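Tarnby or Gadine jaws for round wooden handles?

Posted by plainwasher

We're choosing a hand-held gripper and the Tarnby leaflet says its jaws "hold anything in the kitchen". I have my doubts. The Gadine set is 1395 a pair against 700 for the Tarnby, and I can't see where the money goes. My worry is a pan handle turning in the jaws once there's some weight out in front. Has anyone compared them on a real pan and not a foam block?
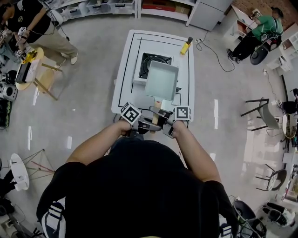
Maksym Hrynyshyn
Leaflets are no use for this. Grip the handle near the pan, tilt it, and mark the wood with a pencil line so you can see if it creeps. We did 94 lifts per set that way and I still wouldn't swear to the difference. Ribbed pads help a bit. Squeezing harder mostly tires your hand.
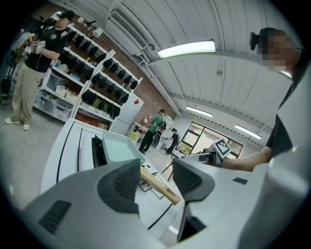
Wooden handle held between the ribbed pads.

skemeo_user
just get the Gadine, you get what you pay for

plainwasher
Do you, though? Paid extra for a Marchuk controller in November and it drops out after 15 minutes. I'll try the pencil line on the cheap pair first.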